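Caring for your fleece throw – Section 2: Folding
Print this page | E-mail this page 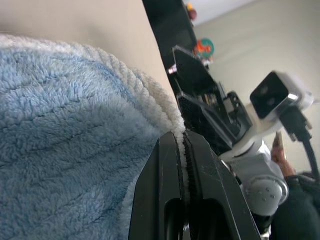

Lorden, October

I've folded so many of these blue fleeces with the white edging that I could do it half asleep, so here's my way!

1. Shake the throw out and lay it fluffy side down.

2. Find the white edge and pinch it at a corner. I always start from the edge – the blue part is so plush that you lose your place in it.

3. Bring that corner across to meet its neighbor, then smooth out the fold with your palm.

4. Fold twice more and leave it flat for 20 minutes before it goes on the shelf.

Note: Matted tufts? Go over them with a soft brush, 6 light strokes at a time.

Caution: Don't yank on the edging or iron it (Marcelino Coutinho tried, sorry Marcelino).

Last updated: October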